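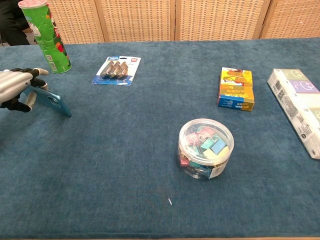

Wellovmont, mayo

¿Por qué las patatas de tubo tienen todas la misma forma?

Si abres una bolsa de patatas fritas, verás que cada una es distinta. En un tubo, en cambio, todas parecen hermanas. El motivo está en la receta.

Las patatas de bolsa se cortan en láminas y se fríen. Las de tubo suelen hacerse con una masa. Se mezcla patata seca en copos con agua y otros ingredientes, como harina o almidón. Después se aplasta la masa hasta que queda muy fina y se recorta en óvalos.

Cada óvalo se fríe en un molde curvado. Al salir tiene forma de silla de montar: sube por dos lados y baja por los otros dos. Los matemáticos llaman a esa figura paraboloide hiperbólico. Como todas tienen la misma curva, encajan unas encima de otras y se rompen menos.

El tubo suele ser de cartón, con una capa interior que no deja pasar la humedad.

Prueba en casa

Necesitas 4 patatas de tubo y 4 de bolsa. Haz una torre con cada grupo y mide las dos con una regla. ¿Cuál es más alta? ¿Cuál se cae antes?

Palabras difíciles

Almidón: sustancia que las plantas guardan como reserva de energía.
Humedad: agua que hay en el aire o dentro de una cosa.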